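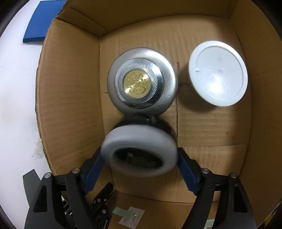 Handling rules for box-packing demonstrations, revision in force from July

The Porlow working rules for hand-held gripper demonstrations have been revised. The changes cover packing and unpacking of small household goods with open cartons, and they apply to all three collecting sites: Vandale, Awan and Irninby. Sections on drawers and shelves are unchanged. Operators who work only with those may skip this item.

Section 2, cartons. A carton may be used with torn flaps, frayed rims or peeled outer paper. Earlier wording required replacement at the first visible damage, and two sites read it differently. The new wording sets a limit on function. A carton is retired when a wall no longer stands upright without support, or when the floor flaps lift under the weight of an item. Tape repairs to the floor are allowed. Tape repairs to the rim are not, as finger pads stick to the tape edge and the release is recorded late.

Section 3, items with moving parts. Headphones, folding glasses, hinged cases and similar goods now have their own paragraph. The grip should be taken on one rigid part, and the rest of the item allowed to hang or turn freely. For over-ear headphones, either a single earcup or the headband is accepted. A grip that closes across both earcups at once is to be logged as a separate grasp type (code 111) and left in the set. Operators should not correct the position of the item with the free hand once the fingers have closed. If the item slips, open fully, withdraw and begin a new approach.

Approach speed inside a carton is limited to 200 millimeters per second, measured at the fingertips. Outside the carton the limit stays at 310. The lower figure applies from the point where either fingertip passes below the rim. 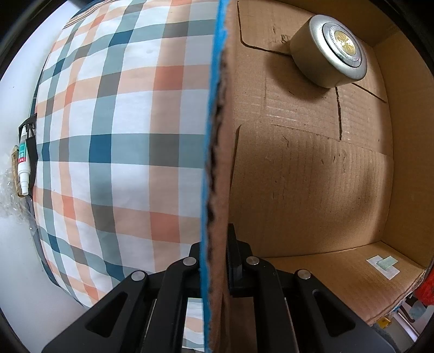

Section 4, contact with carton walls. Contact is permitted. The previous text asked operators to avoid it, which led to steep, unnatural approaches and a shortage of usable material near the sides. Under the revision, a finger may touch or rest against a wall, and the two fingers may pass on opposite sides of it. The wall should not be squeezed unless the task sheet calls for moving the carton. Where it does, hold the wall away from any torn section and keep the pull level.

Section 5, surroundings. Cloths, packaging and other goods may remain on the table next to the carton. Sites are asked to vary them between sessions and to leave them alone within a session. Clear plastic is allowed on the table but should be kept out of the finger linkages. Check the pivots before each session and remove any paper fiber or film.

Section 6, review. Each site will continue to check its own recordings before upload. The acceptance threshold is 86 percent of episodes per session. Sessions under the threshold are returned whole, with the reviewer's codes attached, and may be resubmitted once. Wall contact alone is no longer a reason for rejection, and code 14 has been withdrawn from the list.

Sessions recorded under the old text do not need to be reviewed again. Vandale has asked whether lidded cartons fall under section 2 or under the drawer rules. Until the next revision, treat them as section 2 with the lid removed before recording starts.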